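3.2 Small things on a patterned counter

I came to this part of the study through my own bad habit of putting things down and losing them. Hawi Nigatu and I had already been through the keys and the pens, and what we wanted next was the stuff that comes in a set and gets split up (earbuds, mostly!). So we picked a surface with plenty going on, gray with pale veins and a bit of rust color in it, and let the orange wallpaper do its worst behind.

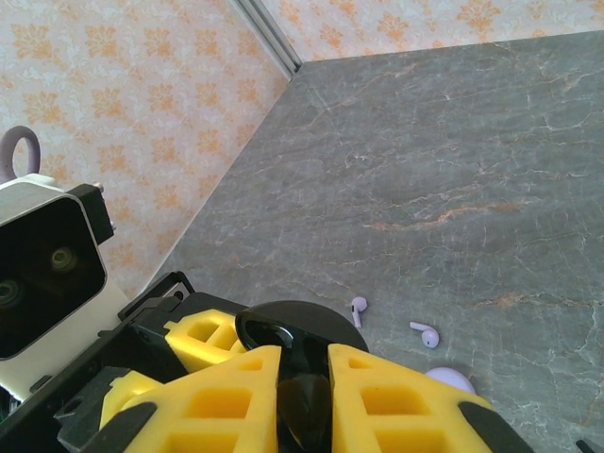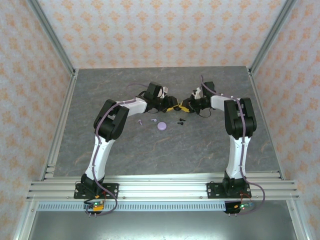 Figure 6. The gray veined counter and the orange-patterned wallpaper, from close up (first picture) and from farther back (second picture). The lilac earbuds and their case are in the first.

People in the Goderside survey told us, over and over, that earbuds are the worst thing they own for going missing. We had 217 replies, and 89 of them named earbuds before anything else, which beat keys by a mile and surprised Gemechu Weldu so much that he went back and read every form again. I wasn't surprised at all. An earbud is tiny, it rolls a little, and it never seems to land the same way up twice. You put the case by the kettle, one bud by the case, and then the phone rings.

What I found more interesting was how folks talked about the counter itself. Plain white tops hardly came up. The complaints were nearly all about stone or stone-look tops, and one person in Masanja wrote that she'd wiped at the same brown streak for a week thinking it was tea. I love that answer, and I think it says a lot about how the eye gives up on a busy surface (see also the tray results in Section 4, where a plain mat helped more than we'd guessed).

Color is harder to pin down. Bereket Ejigu thinks a pastel set should be easier to spot than a black one on gray, and I lean that way too, but our replies don't split cleanly enough to say. We're asking about it properly in the September round.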